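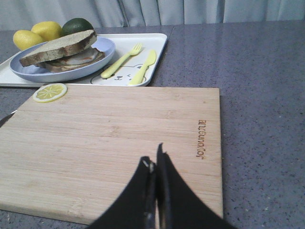 Zlata Symonenko

Ticket 1508
Product: Fukden low-top sneaker, off-white / moss, women's 8
Status: Open, waiting on workshop
Category: Sole separation, color transfer

Problem as reported

Outsole is coming away from the midsole at the toe on the left shoe. The gap runs from the big toe to the ball of the foot and opens when the shoe bends. The right shoe is fine. There is also green color on the off-white tongue, on both shoes, where the suede eyestay touches it.

Bought in October from the Presirari shop. Worn mostly indoors and to work. Never machine washed. Box and receipt are still here.

What I tried

1. Brushed the gap out with a dry toothbrush. A lot of grit came out, plus flakes of old glue. The glue is yellow and brittle on the left shoe. I can't see any on the right.

2. Cleaned both surfaces with a cloth and a little rubbing alcohol, left them open overnight with a folded piece of card in the gap.

3. Thin layer of contact cement on both sides, waited 10 minutes, pressed together, held with rubber bands until the next morning. It held for 8 wears and then opened again in the same place, starting at the outer edge.

4. For the tongue, cold water and a drop of dish soap. This lifted the green a bit on the right shoe and did nothing on the left. Stopped there so the lining would not get soaked.

5. Stuffed both with paper and kept them away from the radiator.

Other details

The insole is the flat foam one that came in the box. I did try the thicker Nemelau insole for two days and took it out again, the heel was slipping. The laces have been changed to the spare cream pair. Lot code inside the tongue is rubbed off on the left and I can only read the first two characters on the right, so I left that field blank on the form.

I would like a repair if one is possible. The colorway is sold out in my size and I don't want a credit for a different model.

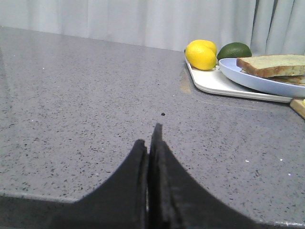 Ikhsan Setiawan: Please don't add any more cement. If the old glue has gone yellow and brittle, the new layer is only sticking to the old one, and it will keep opening at the toe. The workshop has to strip it back to the foam first. We use Butkienė for this and they charge 50 for one shoe, but I have marked yours as a fault, so there is no cost to you. The tongue is a separate matter. Moss suede does bleed onto the lighter panels and they may not be able to get all of it out. Send both shoes so the soles can be compared.

Zlata Symonenko

Fine with all of that. I'll send the pair with the original laces back in. Should I peel off the cement I already put on, or leave it?

Ikhsan Setiawan: Leave it as it is. Write the ticket number on a slip of paper and put it inside the left shoe.

Status changed: Return label sent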